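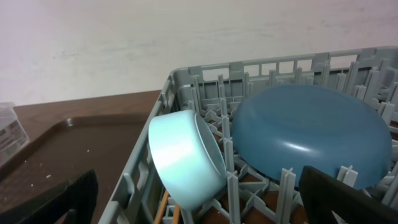 Figure 2. Two bowls in a grey dish rack.

3.2 Who does the washing up?

I'll admit I went into the share-house interviews expecting rent to be the big fight. It wasn't even close! Of the 55 households we spoke to, 30 brought up dishes before I'd finished my first question (Bożena Szewczyk, who did the Darketti interviews, found much the same). People had strong feelings about drying racks in particular. One tenant told me a bowl left in the rack overnight was "basically still dirty", while her housemate reckoned the rack was the cupboard. Kubiak's July diaries have a lovely run of entries on this, and I come back to them in Section 4.
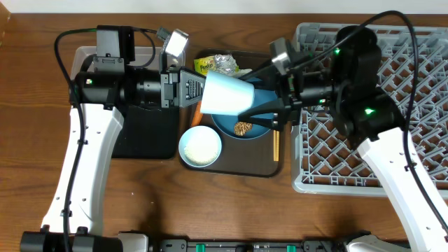

Figure 3. Wooden tabletop with a reddish-brown grain.

Tables were a quieter matter. Most households called theirs shared, but when I asked who wiped it down, I nearly always got one name, and usually a bit of a sigh.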